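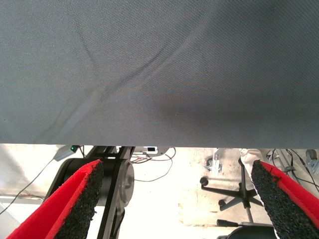

Resident Handbook — Moving In — Section 2

Setting up your apartment at Pestamholm

Welcome home! We know the first evening in a new place is mostly boxes and takeout, so please don't feel you have to do all of this at once. If you can get through steps 1 to 5 before you go to bed, the rest can wait until the weekend. Keep the handbook somewhere you'll find it again (the kitchen drawer by the stove seems to be the favorite), and if anything in it doesn't match what you see in your apartment, stop by the leasing office and ask for Anwara Hettiarachchi or Anjana Liyanage. They have both heard every question there is and they really don't mind hearing yours.

Before you start

You should have picked up an envelope with two door keys, one mailbox key, one gray entry fob and your move-in checklist. If something is missing, please come back to the office before you start unloading the truck. Residents in the Brurach building also get a garage remote, in a separate envelope with your parking space number on it.

First evening

1. Hold your fob flat against the reader beside the lobby door and wait for the green light. A quick wave usually isn't enough. If the light blinks red, the fob hasn't been switched on yet, and the office can do that over the phone.

2. Try both door keys in your own lock, with the door open. New keys can be a little stiff for the first week or so. Please don't oil the lock; call us and we'll take a look.

3. Find the electrical panel, on the wall inside the hall closet. All the switches should point the same way. If one sits in the middle, push it firmly to off and then back to on.

4. Find the water shutoffs. There is one under the kitchen sink, one under each bathroom sink, and a main shutoff behind the small white door next to the water heater. Turn each one gently, a quarter turn and back again, so you know how it feels before you ever need it in a hurry.

CAUTION: Do not force a shutoff that won't move. Leave it as it is and put in a repair request.

5. Set the thermostat. Press Mode until you see Heat or Cool, then use the arrows. We suggest never going below 55 degrees in winter, even when you're away for the holidays — the pipes along the outside walls will thank you.

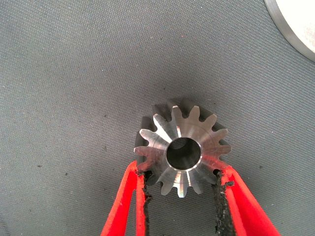

6. Hang your window shades. They are delivered rolled up on the bedroom floor, and the brackets are already in place. Slide the pin end in first, then press the other end until it clicks, and pull the cord slowly all the way down and all the way up. Inside the end cap there is a small toothed wheel that the cord runs over. It's a much humbler thing than a machined steel gear with its rounded teeth and a neat round hole through the middle, but it works on the same idea, and it will slip if the cord is yanked sideways. Straight down, nice and easy, and it should last for years.

Note: Shades in the Fendotmont building are wider and are best hung by two people. Imtiaz Jayawardena on our maintenance team is glad to lend a hand if you're moving in on your own.

In the first week

7. Run the washer once, empty, on the warm setting. Check behind it afterward with a flashlight for any drips where the hoses meet the wall.

8. Clean the dryer lint screen before your first load and after every load from then on. The vent pipe itself is our job, and we do it each November.

9. Fill in your move-in checklist. Write down every scratch, stain and loose handle, however small it seems, and take your own photos if you can. You have 13 days from the date on your lease to hand it in. It protects your deposit, so please be as picky as you like!
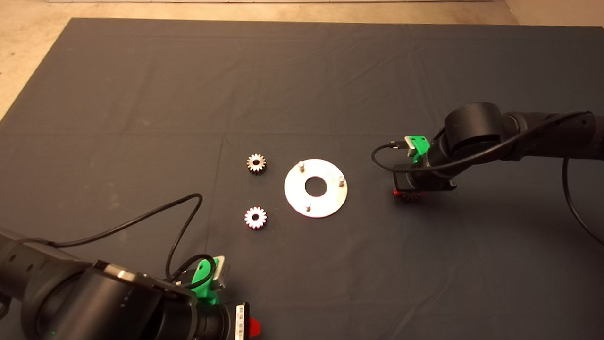 Be sure to look inside the closets and the oven too, which are the two spots people most often skip. Sign both copies, keep one, and give the other to the office or slip it in the drop box by the mailboxes.

10. Set up your resident account so you can pay rent and ask for repairs online. The sign-up code is printed at the top of your checklist. If you'd rather pay by check, that's fine as well — make it out to Begum Residential and write your apartment number on the front.

CAUTION: For a gas smell, leave the apartment first and call the gas company from outside. For a leak you can't stop, close the main shutoff from step 4 and call the after-hours line on the back cover. Lakmal Majumder or Moushumi Chowdhury will pick up, whatever the hour.

Section 3 covers trash, recycling and guest parking.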